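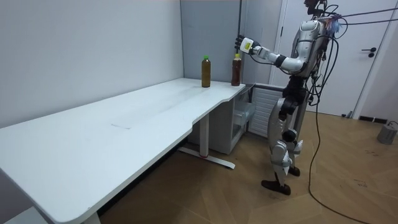

Amber Rowbotham

Print
E-mail

2020-04-09, notebook, desk bay

Spent the morning going over the working rules for the humanoid at the sit-stand desk with Sheila. The old sheet was copied from the Kollthorpe arm cell and half of it makes no sense for something that stands on its own feet. Notes below are what we agreed. Typed version goes in the Vesano folder once she has marked it up.

Cables. The bundle comes off the head and upper back and one long line goes down the side to the floor. Nobody steps over it while the joints are powered. Walk around the other end of the desk, even if it takes longer. Whoever starts the session checks the run on the floor first and signs for it.

Standing zone. Old rule was arm reach plus 20 cm, measured from the shoulder. That ignores a step or a fall. New rule is arm reach plus 105 cm, measured from the front foot. The door is inside that, so it stays shut during a run and the sign goes on the other side of it. Sheila wants tape on the floor. I'd prefer not to tape herringbone but will do it if she finds a kind that comes off.

Bottles. Caps on and tight, always, whether or not the task involves them. No open drinks on the desk. Two bottles is the limit for reach trials until we have a proper log of drops. Keep a gap between them wide enough for the hand to come down beside either one.

Desk height. Set to 80 cm and left there. If anyone moves it, the reach poses are void and have to be taught again – this cost us most of Tuesday. Write the height at the top of every page, even when it hasn't changed.

Stop button. One person holds it and does nothing else. No typing, no phone. Swap holders only with the arm down.

Wrist module. Read the label into the log before the first motion. The Droston sheets had the wrong unit listed for a whole week.

Open: is 1,000 cycles still the right interval for checking the finger joints? Furnival's note says so but gives no load. Sheila will ask.

Afternoon: slow reaches toward the bottles, right arm only.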